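**Drosura revises moisture limits for interior walls**

Drosura, the regional building standards office, has issued a revised guidance note on moisture in interior walls ahead of the heating season. The note applies to houses and small apartment buildings in the Golleseck district and replaces the text in use for the past 10 years.

The main change concerns painted plaster. A wall may now be repainted only when two readings, taken at least 4 days apart, both fall below the limit in Table 2. The earlier text required one reading. Readings are to be taken at knee height and at shoulder height, and at least one must be close to a door opening, where plaster is often thinner.

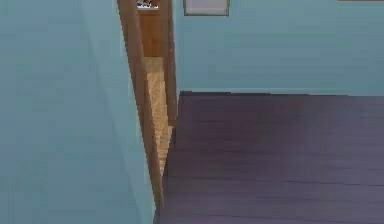 *Golleseck Building Notes, issue 89, p. 4*

The office reviewed 89 complaints about peeling paint before drafting the revision. In most of them the paint had been applied to plaster that was still drying. Defective paint was found in very few. The contractor Symonenko, which carried out the site measurements, recommended a longer interval between readings, but the office kept the shorter one to limit delays on occupied homes.

Exposed brick is covered in a separate section. Bare interior brick may be left unsealed if the mortar joints are sound and the room is ventilated daily. Film-forming sealers are no longer advised on walls that receive direct sun, as trapped moisture can move toward the warmed surface and lift the coating. Large furniture should stand some 2 inches clear of the wall.

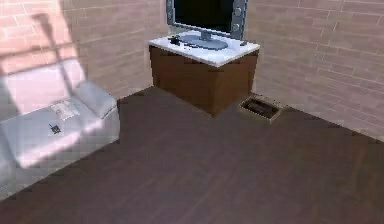 *Direct sun on a brick wall beside a light grey sofa.*

Meters must be checked against a reference block before each visit. The Nikix pin meter remains on the accepted list, with the correction for gypsum plaster given in the appendix. Readings from pinless meters may be used for a first survey but not for sign-off.

The revised note takes effect in December. Work already under contract may be completed under the old text.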